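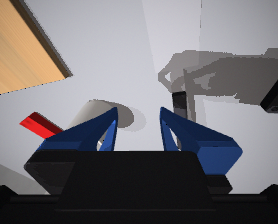

Figure 1. Two blue fingers, open, over a pale tabletop.

Section 4. Setting Up the Irnwood Desktop Monitor

Read this section before the first adjustment. It covers placement, the on-screen menu, black level, and saving a profile. Cable connections are described in the previous section.

Placement

1. Set the stand on a level surface and tighten the base screw by hand. Do not use a power driver.
2. Position the screen so that the top edge is at or slightly below eye level.
3. Turn the screen away from windows. Reflections on the panel cannot be corrected in the menu.
4. Leave the ventilation slots on the back uncovered.

Note: The rated horizontal viewing angle is 176 degrees. Make all adjustments while sitting directly in front of the screen.

Caution: Do not press on the panel when tilting it. Hold the outer housing with both hands.

First adjustments

1. Switch on the monitor and let it run for 50 minutes. Color and brightness drift during this period.
2. Press Menu and select Picture, then Mode, then Standard.
3. Turn off Auto Dim and Vivid Color. Both settings override manual values.
4. Set Brightness to 50.
5. Set Contrast to the factory value. Lower it only if detail is missing in near-white areas.
6. Match the room lighting to normal working conditions. Close the blinds if they are usually closed.
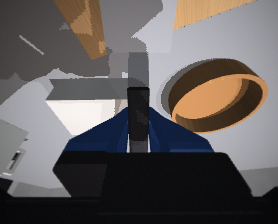
Black level controls how the darkest part of the signal is shown. If it is set too low, dark grays merge into black; if it is set too high, black areas look washed out. Open Picture, select Black Level, and move the slider one step at a time. The near-black rod between the blue fingers should stay separate from the medium gray post directly above it, and the mottled gray shading on the face of the rod should remain visible. Pause after each step so that your eyes can adjust.

If dark areas still look flat, check the Range setting under Input. A computer source normally requires Full. Some video players require Limited. Repeat the black level adjustment whenever Range is changed.

Saving the profile

1. Press Menu and select Profiles.
2. Choose one of the four memory slots.
3. Hold Save until the indicator blinks.
4. Enter a name. Letters and numbers are accepted.

Note: A saved profile applies only to the input in use. Save again for each input.

Caution: Factory Reset erases every slot. There is no undo.
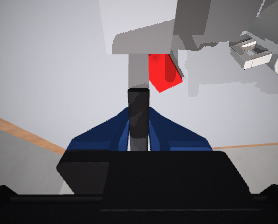 Figure 3. Pale gray tabletop with a matte black gripper body along the bottom.

Maintenance

Wipe the panel with a dry, lint-free cloth. For marks that remain, dampen the cloth with distilled water. Never spray liquid on the screen. Check the profile after every 2000 hours of use; the hour count is listed under System, Information.

For service, contact the Canthorpe parts desk and have the serial number ready. It is printed on the label under the stand.

Revised 20 Mar 2018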